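Gallery: Inside the Skumilness planner

Posted Thursday, March 30, 2023, by Thandeka Mathebula

Welcome to the gallery page, and thanks for stopping by! A few of you have written in since September asking what our planning software looks like when it's running, so I finally sat down with a pot of tea and went through the renders folder. I had meant to put up a whole wall of pictures and got as far as one, because every time I opened a render I found myself writing paragraphs beside it. More will go up as I get through them, and in the meantime I hope you'll forgive me for rambling on.

For anybody new, Skumilness is the grasp planner, the part that decides where the fingers should go and how the arm should get there. Durrani is the perception side, which hands over its best guess at the shape and pose of whatever is in front of the wrist. Clesto is the simulator we run it all in before anything gets near real hardware, and Betedel is the little tool that replays a run and lets you step backwards through it (my favourite of the four, though I'm biased, having written most of it over one long winter).

Long-handled objects have kept us busy this season. A spoon or a paddle sounds easy until you ask a planner to pick one up, and then you learn that the planner is very fond of the wide end. The wide end has the most surface, so it collects the most candidate grasps, and our old scoring simply added those up and went with the crowd. We now sample 300 candidates per object and score each one on how well the two finger faces line up with the surface between them, with a penalty when the gap is close to the gripper's limit. It's a small change in the code and it took an embarrassing number of afternoons to get right.

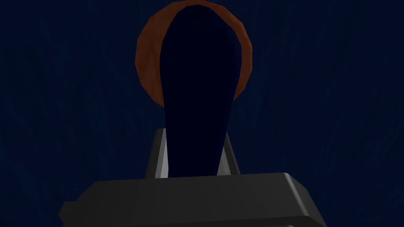

Clesto wrist view: fingers on either side of the narrow neck, with the wide rounded end up top and a rust-brown round shape behind it.

I'm very fond of this view, partly for the colours and partly for what it asks of the software. The dark blue of the object is very nearly the dark blue of the streaky background, so a segmenter leaning on colour alone has precious little to go on down the sides. The brown behind the top is a help and a nuisance both: it gives the dome a lovely clear outline, and it also tempts the segmenter to lump the two shapes together. Durrani now looks for a step in depth before it joins neighbouring patches, and if it can't find good evidence either way it keeps them separate and flags the boundary for the planner to treat with caution.

You'll notice the outlines are made up of short straight bits. We keep the meshes coarse on purpose so that collision checking stays quick, and we smooth the surface normals before scoring. Skip the smoothing and the scorer gets awfully excited about individual facets, which is how I lost most of one week.

For those who like numbers, the current regression set has 367 runs in it, of which 181 use long-handled shapes. I still look through the odd ones by hand in Betedel. It's slow going, but stepping through a run with the contact normals switched on has taught me more than any summary table.

Next up for the gallery are the approach paths, once I've sorted out the line colours so that they're readable on a dark background (suggestions welcome, particularly from anyone who is colour-blind). If you'd like a larger copy of anything on this page, send a note through the contact form and I'll dig it out for you.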